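Sorting the box of small round things, a thread

1/ I promised to write how I cleaned up the work table and the box of parts under it. It took longer than I wanted, so it is a long thread. Get a tea. 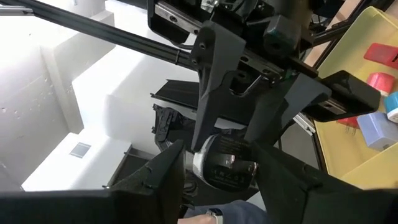

One of the round black ones, with small light letters on it and shiny metal across the middle. Yellow tray at the right side.

2/ When I moved to Sondham I put every small part I owned in one big box, and I wrote "later" on the lid. Later was 21 September 2018. I opened it and I felt a little ashamed.

3/ First rule I made for myself: one color of tray for one kind of decision. Yellow is for "I must look closer". Blue is for "keep". Gray is for "give away". Before, I had only labels, and I never read my own labels.

4/ Yellow is the best color for black parts. On my dark table a black part is simply gone, you can put your elbow on it and not know. On yellow you find it at once. I bought the trays from Momance, the small ones with raised edges, and the edges matter more than I expected. Round things roll.

5/ The dark round parts were the hardest group. From one meter away they look all the same. Close by, one has printing and another has none, one has metal and another is only plastic. I had put them in one bag together because "round and black" was my whole system.

6/ Small letters are a problem for my eyes now. What helps me: hold the part under the lamp and turn it slowly. If the light comes from the side, light printing on a matt surface is much easier to read. If it comes from straight above, shiny metal throws it back in your face and you read nothing.

7/ Then I write the letters on paper tape and put the tape on the bag. I do not put tape on the part. I did this in August with some connectors and the glue stayed on them, and I needed a full evening to remove it.

8/ Screws: I wanted to sort all of them by length. I stopped after 40 minutes. Now they are sorted by thickness only, and I can live with this. If somebody enjoys sorting screws by length, please write to me, I have a jar for you.

9/ Cables went faster. I keep a cable if I can say what it connects. If I can not say it, it goes in the gray tray and waits there for 5 days. If I did not miss it, goodbye. So far I took only one back — a short one, and I still have not used it.

10/ Somebody asked me why I do not use the cabinet with many little drawers. I had one, from Omerović. It is a good cabinet, but I closed the drawers and forgot what was inside. With open trays I see everything, and I also see when I am being lazy.

11/ A mistake I want to warn you about. Do not make the yellow tray too big. If there is much space for "I must look closer", you will fill it and not look closer. Mine is small, and when it is full I am not allowed to open another bag.

12/ Result for the big box: it is empty, and the winter shoes live there now. The gray tray goes to the repair corner in Murgate, they told me they take parts in clear bags with the name written on. Parts without a name they do not want, and I understand them very well.

13/ Still in yellow: a few flat metal pieces with holes, one plastic cap which fits on nothing, and a spring that I am sure is important for something. Next time I will do the shelf above the window. It has also a box with "later" on the lid.

Small addition, because two people asked already: the paper tape is the normal one for painting, and I write on it with pencil. Ink goes through the tape after some weeks and then you have a gray spot and no name.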